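We use cookies to make this site work and to see which posts get read. By staying on the page you agree to this. OK

The round table and everything that lands on it

Print this post | E-mail to a friend

I should start with the table, because Unnur asked about it in the comments and I never answered her (sorry Unnur!). It's round, it's white, and we bought it secondhand from a couple in Plavside who were moving into a place with a built-in breakfast bar. They wanted 90 dollars, we had 90 dollars, and then we drove home with it sticking out of the back of Oluf's car and the hazards on the whole way.

A round table has no corners, so there's no natural place to put a pile. You'd think that would mean fewer piles. Ha! With the old rectangular one, the mail went on the left and the kids' stuff went on the right and we ate in the middle. On the round one it all slides into one big family heap, and you have to clear the heap before you can put down a plate.

So on Wednesday I finally had a go at it. I've been reading those decluttering blogs where they tell you to hold each thing and decide, and I just don't have the patience - by the fourth thing I'm holding it and thinking about lunch. My way is dumber. Everything small goes on the table, cupboard stuff and toy stuff and whatever's been living on the windowsill, and then I sort by where it's going next. Kitchen, kids' room, trash. If I can't decide in the time it takes the kettle to boil, it goes back where it came from and we argue about it in February.

The spices were the worst. Bergþóra gave me a hard time last year for keeping them right by the stove (the heat, apparently, and the steam), so I moved them to the high shelf, and then I couldn't reach them, so they migrated back down one at a time and mixed themselves in with the vitamins and the play dough. I went to season some chicken a few weeks ago and had my hand on a tub of dough before I looked. Same sort of size, bright cap, what can I say.

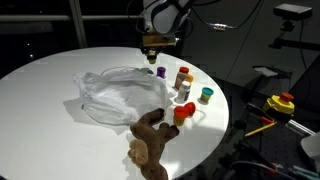 Spices, play dough and one fuzzy brown fellow, all sharing the table.

Play dough deserves its own paragraph. I used to be strict about colors staying in their own tubs and I've completely given up, but I am still strict about caps. A tub without a cap is a rock by the weekend! Valdemar swears you can bring it back with a few drops of water and a lot of kneading, and I've tried it 3 times and ended up with slime on the outside and gravel in the middle. If you have a method that works, please, the comments are open.

Plastic bags I keep, the clear ones anyway. I know, I know. But they're good for puzzle pieces, and you can see what's in there without tipping it all out on the rug. They get folded into the drawer under the toaster, or they do when it's me putting them away.

The stuffed animals don't get sorted. I made that mistake once and there were tears at bedtime (some of them mine), so now anything plush goes straight back to the bedroom, no questions asked.

Still to do: the drawer with the batteries, and the shelf above the coats, where I'm pretty sure the good scissors are.

Contact | Copyright, all rights reserved | Back to top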